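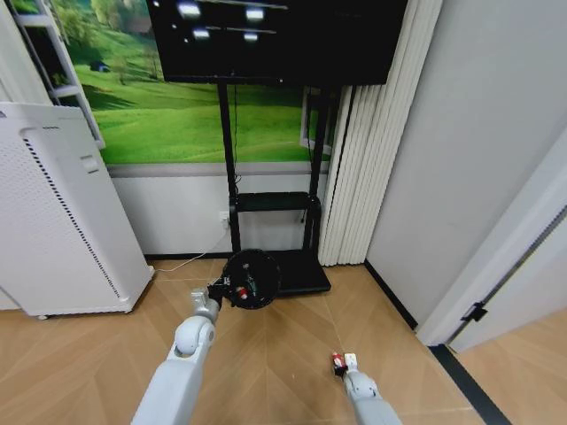
A day at the Gratwood toy and gift fair

I'd been meaning to get to Gratwood for years, and this January I finally managed it. Doors opened at nine and by quarter past there was a queue for the coffee, so I skipped it and went straight in. What a lovely fair it is! Small enough to walk in a day, big enough that I missed a whole aisle and had to double back after lunch.

Plush is having a very good year. The Roltonach stand had hand puppets all the way up the back wall — badgers, otters, a very grumpy heron — and they let you try any of them on. I spent far too long with the heron. The beak opens properly, and the stitching round the eyes is neat enough that I'd happily give one to a toddler.

Britta Wiegand was running the demonstration table at Grindix, where it was all wind-up toys. She took the back off a hopping frog to show me the spring and the two little cogs, then put it together again while chatting to someone else entirely. They had 15 new designs out, and my favourite was a snail that stops, turns its head and sets off again. She told me the snail had been the hardest to get right (the early ones kept falling over). There's a mouse on the way for spring as well, but it wasn't ready to show.

Upstairs is where the stocking-filler people are, and it's noisier and much more fun. Navaratnam had trays of squeaky bath animals, bouncy balls with glitter in, and tiny tins of putty at 80p each. Their 90p yo-yos are surprisingly good. I bought two, and one has already gone to my nephew.

A few notes if you're thinking of going. The hall is cold near the loading doors, so keep your coat. The soup in the café was tasty and ran out by one. Trade visitors get in free on the Tuesday, and some stands will sell you single samples in the last hour — take cash, as the card readers kept dropping out upstairs.

I came home with a heron.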